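4. Connecting the drain and setting the humidity level

Read Section 3 before starting. The Birker dehumidifier must have stood upright for at least four hours after delivery.

4.1 Drain hose

1. Switch the unit off and unplug it.
2. Remove the water tank and set it aside.
3. Unscrew the cap from the rear drain port. Keep the cap and its rubber washer; both are needed again if you go back to tank operation.
4. Push the hose fully onto the port and tighten the clamp by hand.
5. Route the hose downhill to the floor drain, with no loops or kinks.
6. Replace the tank. The unit will not start with the tank out, even when the hose is in use.

CAUTION: Do not raise any part of the hose above the drain port. Water will back up into the base pan.

Note: The supplied hose is 2100 mm long. Do not join two hoses together. Order the long hose (part 949) from Fiseck.

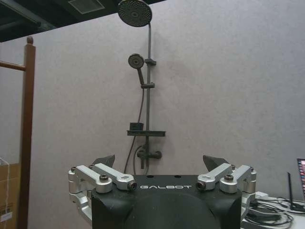
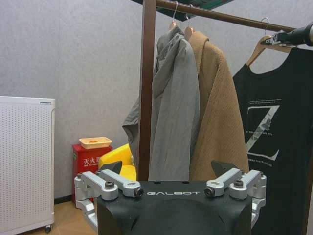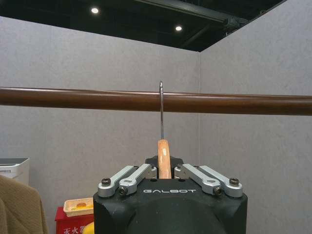
Figures 7 to 9. Black housing with GALBOT lettering; silver metal links to the left and right.

4.2 Humidity level

1. Plug the unit in and press POWER. The display shows the current room reading.
2. Press SET once. The number flashes.
3. Use the arrow keys to choose a level from 35 to 80 percent. For basements, start at 50.
4. Wait five seconds. The number stops flashing and the level is stored.

The fan keeps running for three minutes after the level is reached. This is normal. If power is lost, the stored level is kept -- the timer is not.

CAUTION: Do not use an extension cord. Do not run the unit in rooms below 41 °F.

4.3 Filter reminder

The FILTER light comes on after 895 hours of fan operation. Wash the filter in lukewarm water, let it dry completely, and refit it with the tab facing out. Hold SET and POWER together for three seconds to clear the light.

Replace the filter at 4000 hours, or sooner if the mesh is torn. Fault codes E1 through E5 are listed in Section 6.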